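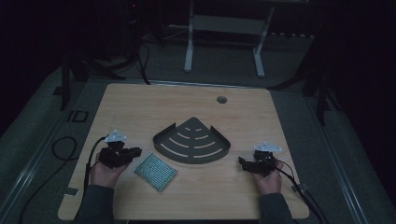
Kerttu Pelkonen wrote in to ask why her stored barley smelled sour near the auger side of the bin in March when the readings by the door had been fine all winter. Her bin had cooled on one side only, and the method given in this guide is the one she was sent in reply. It covers aeration cooling of dry grain in a round steel bin with a full perforated floor and one fan. It does not cover drying with heated air.

Before you start

The grain must already be at a safe storage moisture. Aeration fans move too little air to dry a wet bin, and running one on wet grain for weeks will mostly move the problem upward. Check moisture from several loads at filling and write down the highest figure as well as the average.

You will need:
A grain probe long enough to reach at least six feet down
A probe thermometer or installed temperature cables
A notebook or sheet kept at the bin
A lockout padlock and tag for the unloading equipment
A second person whenever anyone goes inside the bin

Step 1. Core the bin

Fines and broken kernels collect under the fill spout and form a dense column in the center. Air goes around this column. Run the unloader after filling until the peak has been drawn down into a shallow bowl, then stop. On tall bins, do this two or three times during filling. Clean or feed out the cored grain first. Do not put it back in the same bin.

Step 2. Level the surface

Air takes the shortest path. A peaked surface gives a short path at the walls and a long one in the middle, so the middle cools last. A spreader set correctly during filling does most of this work. If the surface must be leveled by hand, lock out and tag the unloading auger at the disconnect before the hatch is opened, wear a harness with a lifeline tied off outside, and keep the second person at the hatch for the whole time. Never enter if the grain is crusted or if grain has been removed since the crust formed. There may be a hollow space beneath it.

Step 3. Open the vents

Open the roof vents and the fill hatch before the fan is switched on. A fan pushing air up into a closed bin can lift or bend roof sheets. With a fan that pulls air down, closed or iced vents can pull the roof in. Look at the vents again after freezing rain.

Step 4. Choose the temperature steps

Cool in stages. Start the first cycle when the outside air averages 10 to 15 degrees below the grain temperature. If the grain went in at 65 degrees Fahrenheit, the first cycle can bring it to 50 or slightly above. Take it lower in later cycles as the weather allows. In northern areas the usual winter target is between 30 and 40 degrees. Insects become slow to reproduce below 60 and are largely inactive below 50.

Large gaps between air and grain temperature cause condensation on the underside of the roof and at the edge of the cooling front. If you see drips or wet spots on the surface, keep the fan running until they have dried.

Step 5. Run the cycle to the end

A cooling front moves through the grain in the direction of the airflow. With upward air, the bottom cools first and the top last. Stopping halfway leaves a boundary between warm and cool grain, and moisture will gather there.

The time needed depends on airflow. Divide 15 by the airflow in cubic feet per minute per bushel to get an estimate in hours. At 0.25 this gives 60 hours. At 0.1 it gives 150 hours, or a little over six days. Small seeds and dirty grain take longer - treat the result as a minimum.

Short damp spells need not stop the fan. The cooling front moves many times faster than any wetting front, and one foggy night will change only a thin layer. Shut down for steady rain or fog that lasts beyond a day.

Step 6. Check that the front has passed

With upward air, probe the grain one foot and then three feet below the surface, at the center and at four points near the wall. Readings should agree within 2 degrees. One point that stays warm means air is not reaching it. The common causes are a core of fines, a blocked section of floor, or grain piled higher on that side. In the Pelkonen bin four of the points were close to target and the fifth read 57. A strip of floor near the auger was plugged with chaff.

Step 7. Cover the fan

Cover the fan opening once the cycle is complete. An open fan acts as a chimney in wind, and it will draw in warm air, snow and rodents. Tie the cover's tag to the switch box so that the fan is not started against it.

Step 8. Keep checking

Check every two weeks in winter and every week once days turn warm. Record date, outside temperature, grain temperature at each point, and any odor at the hatch. A rise of five degrees or more with no matching change in weather means spoilage or insects. Start the fan at once and smell the exhaust air from outside the bin. If the odor persists after a full cycle, unload the bin and find the spot.

Between crops

Sweep the floor, vacuum the perforations and remove a floor panel to look at the plenum. Fines left under the floor feed insects through the summer and reduce airflow the following fall. Check the fan blades for buildup and the belt, if fitted, for cracks.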